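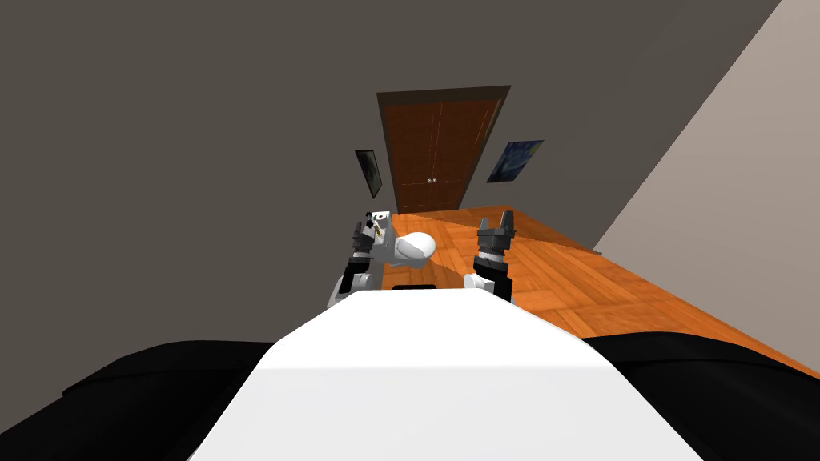

Jultudeck: Datensatz zu Regiefilmografien im phantastischen Film

Version 2, Stand August

Überblick

Jultudeck ist eine Sammlung von Metadaten zu Spielfilmen aus Science-Fiction, Fantasy und angrenzenden Genres. Der Datensatz enthält 3359 Filme von 839 Regisseurinnen und Regisseuren. Er entstand als Nebenprodukt des Filmlexikons Pukport und wird seit Version 1 getrennt davon gepflegt. Filmdateien, Standbilder, Plakate und Drehbuchtexte sind nicht enthalten.

Dateien

filme.csv: ein Eintrag pro Film
regie.csv: ein Eintrag pro Person
zuordnung.csv: verknüpft Filme und Personen, auch bei Koregie
genres.txt: Liste der 58 zulässigen Genrebegriffe
aenderungen.txt: Unterschiede zur Vorversion

Alle Dateien sind in UTF-8 kodiert. Trennzeichen ist das Semikolon, Dezimalzeichen der Punkt. Leere Felder bedeuten "nicht bekannt", eine Null kommt als Platzhalter nicht vor.

Felder in filme.csv

film_id: interne Kennung, bleibt über Versionen hinweg stabil
titel_original: Titel im Produktionsland, bei nichtlateinischer Schrift zusätzlich in Umschrift
titel_de: deutscher Verleihtitel, falls vorhanden
jahr: Jahr der ersten öffentlichen Aufführung, Festivals eingeschlossen
laufzeit: Minuten der Kinofassung
genre_1, genre_2: Begriffe aus genres.txt
vorlage: Roman, Erzählung, Comic, Bühnenstück, Original
fassungen: Anzahl der bekannten Schnittfassungen

Herkunft der Angaben

Die Grunddaten stammen aus Pukport. Laufzeiten und Schnittfassungen wurden mit dem Zettelkatalog des Archivs Nieminen abgeglichen. Bei Abweichungen gilt der Wert aus dem Katalog, der ältere Wert steht in aenderungen.txt. Die Genrebegriffe wurden von Hand vergeben, jeder Film wurde von zwei Personen unabhängig eingeordnet. Für 40 Filme ließ sich keine Einigung erzielen. Bei ihnen ist genre_2 mit "strittig" belegt.

Bekannte Mängel

Die Auswahl ist ungleich verteilt. Europäische und nordamerikanische Produktionen sind deutlich besser abgedeckt als der Rest. Stummfilme sind nur aufgenommen, wenn eine Laufzeit belegt ist, was viele verschollene Titel ausschließt. Fernsehfilme fehlen ganz, auch solche, die später im Kino liefen.

Bei Episodenfilmen steht der gesamte Film unter jeder beteiligten Person. Wer Laufzeiten pro Person summiert, zählt diese Titel also mehrfach. Ein Feld für einzelne Episoden ist geplant, aber noch nicht begonnen.

Die Trennung zwischen "Dystopie" und "Satire" ist in Version 1 anders gehandhabt worden. Auswertungen über beide Versionen hinweg sollten diese Begriffe zusammenfassen.

Einlesen

Zum Einlesen genügt jedes Programm, das CSV verarbeitet. Das Werkzeug Bumetti bringt ein fertiges Profil mit:

bumetti lade jultudeck --version 2

Ohne Angabe der Version wird der neueste Stand geladen.

Nutzung und Korrekturen

Die Daten dürfen mit Nennung der Quelle frei verwendet und verändert werden. Korrekturen bitte mit film_id und Beleg einreichen, am besten gesammelt in einer Datei. Einträge ohne Beleg bleiben liegen, bis jemand einen nachreicht.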